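Folding stools and chairs, white ones, second round

The shelf stool I wrote up in April went to Kelden and has not come back, so the bench was free again. I laid the black sheet over the tabletop as before. White parts on a white top are impossible to find, and the sheet also keeps grit off the finish. Everything below concerns light seating with tubular legs and molded corners, the kind people buy for a balcony and then leave there.

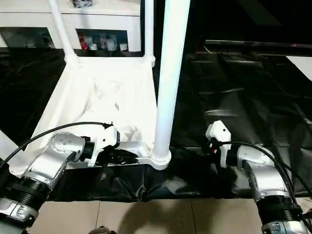
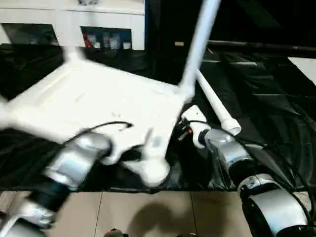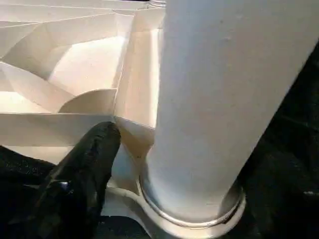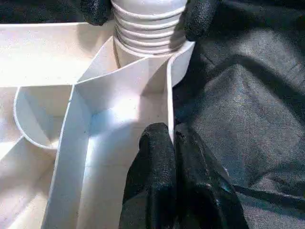 White parts throughout.

Legs and corners

Most complaints about this type of seat come down to one leg. Turn the piece over, hold the seat by its rim and push each leg sideways near the foot. A sound leg flexes along its whole length. A bad one pivots at the corner joint, and the movement can be felt in the molding before it can be seen.

My limit for a balcony seat is 25 kilos of potting soil left on it overnight. Prokopenko, the repair forum I still read, suggests a heavier load, but their figure assumes a steel insert. Check for an insert with a magnet before trusting it.

Foot caps are a separate matter. The Flastham ones are sold in bags of 149, an odd quantity and far too many for one household. I have used very few. Warm the cap in hot water, push it on with a twist, leave it alone until it has cooled.

Fabric

Slack fabric is not a fault in itself. It should sag with the frame half open and pull flat when the frame is fully open. If it still sags then, look at the hem – the stitching usually goes before the cloth does. I restitch with bonded polyester thread, two rows, and do not bother with patches.

Cleaning

Dish soap, a soft brush, clean water. For small gray specks I use 600 grit, wet, with very light pressure. It dulls the surface slightly, so do the underside first and look at it in daylight.

The Marnivholm stool is next, once I have found its fourth cap.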